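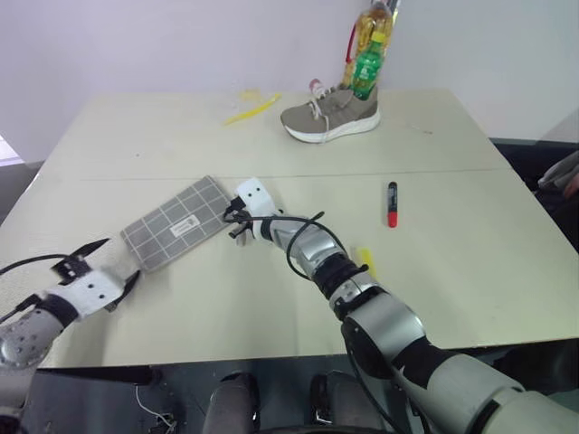
Two-arm station with a black gripper fitted on both wrists, at opposite ends of a flat gray box.

Ovgate G2 two-finger gripper, pair for two-arm stations

Item no. 1014
Sold as a matched pair (left and right)
Status: in stock, ships from Paltthorpe

The G2 is a narrow electric gripper for small and mid-size arms. It is meant for tabletop handling where two arms share one object: flat boxes, trays, folded cloth, bottles, shoes. The fingers are slim and black, and the drive sits close to the wrist so that two grippers can work near each other.

What is in the set
2 G2 grippers
2 finger sets, pointed
1 finger set, wide pad
2 cables, 2000 mm
2 wrist plates with screws
Printed setup sheet

Specifications
Opening: 80 mm
Length from wrist plate to fingertip: 257 mm
Control: position and force, set separately for each gripper
Finger change: one hex key, no recalibration if the same finger type goes back on

Trial notes

We ran the G2 against the Nishimura parallel gripper we stocked before it, on the same table and with the same arms. Both were driven from a Prarkura controller.

Flat box, lifted by the ends: The G2 did better. The pointed fingers get in beside a thin edge without the wrist touching the table. With the Nishimura the arm had to come in at a steeper angle, and the box slid more often before both sides had hold of it.

Marker pens and other thin round items: No real difference. Both grippers pick these up well if the fingers close across the barrel.

Shoes: The Nishimura has the edge here. Its pads are wider and hold a thick sole more evenly. The wide pad set for the G2 closes most of the gap, but you need a second set if both arms will use it.

Bottles: Either one works on small bottles. Anything wider than the opening has to be held by the neck or with both arms.

Cable routing

Leave a loose loop at the forearm. A cable pulled tight will limit wrist rotation and can work the plug out over a long shift. Check the loop with the arm fully folded as well as fully extended, and keep it away from the elbow joint.

Compatibility

Works with the Prarkura two-channel controller, firmware from January or later. Older units need the adapter lead, sold separately. For other controllers, send us the model and the wrist plate pattern before you order.

Returns

Unused sets can be returned in the original packing. Finger sets that have been mounted are not taken back.

Page updated 2023-01-13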